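Guardar cajas, otra vez

Llevo unos meses dedicando parte de la jornada a enseñar tareas domésticas a un robot, y casi todo ese tiempo se ha ido en una sola: meter cajas en un armario. Cuando lo cuento fuera del trabajo la gente espera algo más vistoso, así que voy a dejar por escrito en qué consiste, que también me sirve para ordenar las notas.

En el proyecto, que se llama Jumen, enseñamos de dos maneras. Una es la teleoperación: alguien se pone a los mandos, mueve los brazos del robot a distancia y se graban los movimientos junto con el vídeo. La otra es hacer la tarea con las propias manos, con una cámara a la altura de la cabeza, y dejar que el modelo aprenda de lo que se ve. La primera da datos más limpios, con las posiciones exactas de cada articulación. La segunda es mucho más rápida. En el tiempo que tardo en guardar 4 cajas con los mandos, a mano vacío y vuelvo a llenar un armario entero.

Empecé en el equipo de Bronthorpe, donde solo se teleoperaba. Allí aprendí que los mandos te vuelven torpe de una forma muy concreta: no notas cuándo la caja toca el fondo, sigues empujando y el cartón se dobla. Uno acaba mirando las esquinas y deduciendo la fuerza por cómo se deforman. A mano eso no pasa, pero el problema se traslada al modelo, que ve los dedos y no sabe cuánto aprietan.

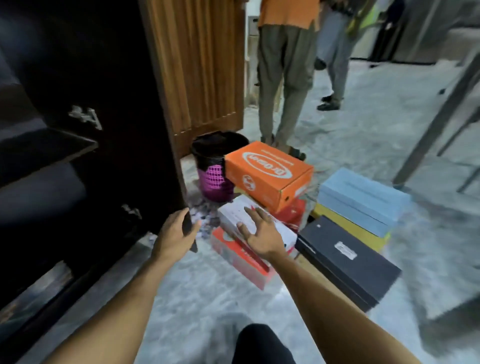 La pauta que seguimos ahora es corta. Se empieza con el armario abierto y las cajas en el suelo, sin ordenarlas antes. Se coge una, se lleva a su sitio, se suelta y se retiran las manos antes de ir a por la siguiente. Las manos tienen que quedar a la vista el mayor tiempo posible, lo que obliga a trabajar con la cabeza algo más baja de lo natural. Al final del turno se nota en el cuello.

Lo que más me costó fue dejar de ser eficiente. Cualquiera que guarda cajas en su casa sujeta la puerta con el codo, empuja dos cosas a la vez y recoloca otra con el dorso de la mano. Para el modelo todo eso es ruido, o al menos lo es al principio. Hay que hacer un gesto, terminarlo y pasar al siguiente. En el manual interno de Marchand, que es de donde salió nuestra pauta, lo llaman «acciones separables». Yo me lo repito en voz baja los primeros minutos y luego ya sale solo.

Las puertas merecen un apartado. Una puerta con bisagras se mueve si la rozas, y entonces la demostración ya incluye una corrección que no estaba prevista. Durante un tiempo descartábamos esas tomas. Después vimos que el robot, en las pruebas, rozaba la puerta continuamente y no sabía qué hacer, porque en los datos ninguna puerta se movía nunca. Ahora las conservamos todas y etiquetamos el momento de la corrección.

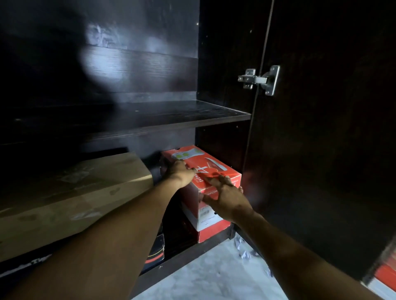 El hueco bajo del armario es más difícil que una estantería abierta. Hay poca altura, la balda de arriba estorba a la muñeca y la luz cambia mucho de la entrada al fondo. Con las cajas de zapatos, además, la tapa se levanta si empujas desde demasiado arriba. La solución que mejor nos ha funcionado es usar las dos manos, una encima y otra delante, y empujar despacio. Con los mandos ese mismo gesto requiere bastante práctica. Yo tardé semanas en hacerlo sin levantar la tapa, y todavía fallo si llevo mucho rato.

En cuanto a cantidades, el conjunto actual tiene más de 3,000 demostraciones, de las cuales 1,120 son teleoperadas. Las demás son a mano. Para cada armario nuevo grabamos 50 tomas antes de hacer la primera prueba con el robot, aunque con algunos muebles se quedan cortas y hay que volver.

Los resultados, de momento, son desiguales. Las cajas rígidas de tamaño mediano las coloca bien. Con las grandes puestas de lado duda, retrocede y a veces las deja a medio meter. Con las planas el fallo suele estar en el agarre: no encuentra por dónde levantarlas del suelo y las arrastra.

El mes que viene trasladamos parte del equipo a Fesholm, donde los armarios son de puerta corredera. Habrá que rehacer las etiquetas de las puertas y decidir si mezclamos esos datos con los de ahora o entrenamos por separado. Yo prefiero mezclarlos desde el principio. Mientras tanto me quedan por revisar las tomas de diciembre, que siguen sin etiquetar.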